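How to Care for a Tiled or Patchwork Table Top

Many readers wrote to us after the page on oiling cutting boards and asked the same for tables with a pattern on the top. I have owned three such tables in my life, one of them with real ceramic tile, and I made most of the possible mistakes with them. Please take what is useful for your home.

Know your surface first

Before you buy any cleaner, find out what the top is made of. Put one drop of water on a place that guests do not see and wait nine minutes. If the drop stays round, the surface is sealed. If it leaves a dark spot, the surface drinks, and you must be much more careful with coffee, oil and red juice. Unsealed clay tile and raw wood both drink. Glazed tile does not, but the grout between the tiles usually does.

Daily wiping

Use a soft cloth, well squeezed, with warm water and a very small quantity of dish soap. Wipe along the lines of the pattern and then across them. Afterwards go over everything with a second cloth, which should be dry. I keep two colors of cloth for this, so my family does not mix them.

Do not use vinegar on grout or on stone. I know that it is recommended everywhere, and on window glass I like it too, but the acid eats the grout slowly and you will see the damage only after a year or more.

Crumbs in the joints

A vacuum cleaner with the brush end is best. An old toothbrush is also good, if the bristles are not too hard. My neighbor Thabiso Ngubane uses a paintbrush which he cut short with scissors, and I must say his joints are cleaner than mine.

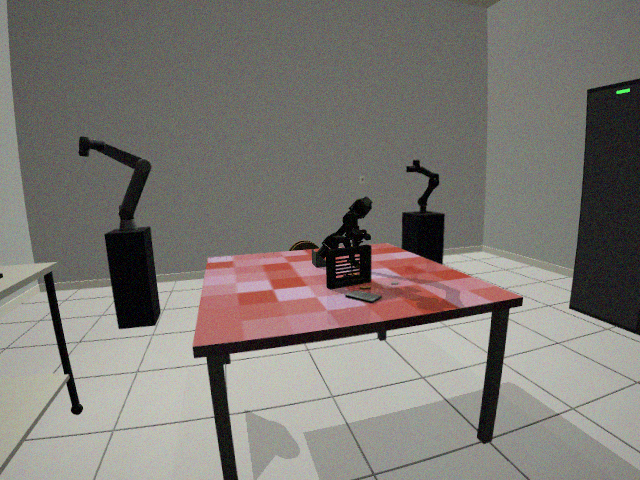
Patchwork top in brick red, coral and pale pink, with a black edge and square legs.

Colors and sunlight

Reds and pinks lose their color sooner than most others when the table stands near a sunny window. Turn the table by half every March and again in the fall, so both sides receive the same light. A thin curtain also helps. If you keep a fruit bowl or a lamp always in the same place, move it from time to time, or you will find a darker circle under it.

The black parts

Black edges and legs show every finger and all the dust. A dry microfiber cloth is enough for painted metal. For painted wood I make it slightly damp. Furniture polish with silicone gives a nice shine on the first day, then it collects dust and becomes sticky, and it is hard work to remove it.

When the table is not steady

On a tile floor one leg often stands on a joint and the table moves when you write or cut bread. First try to push the table a little to the side. If it still moves, glue a felt pad under the short leg. Felt pads become dirty and flat, so look at them when you wash the floor. Cork is firmer than felt, and I prefer it for a heavy table.

A small repair of grout

Scratch out the loose grout with a wooden stick, vacuum the joint, and press in new grout with your finger in a rubber glove. Wipe off the excess with a damp sponge before it becomes hard. Leave the table alone until the next evening. The sealer goes on later, when the time written on the package has passed.

Next month: stains on light curtains, and how to wash the rings without scratching them.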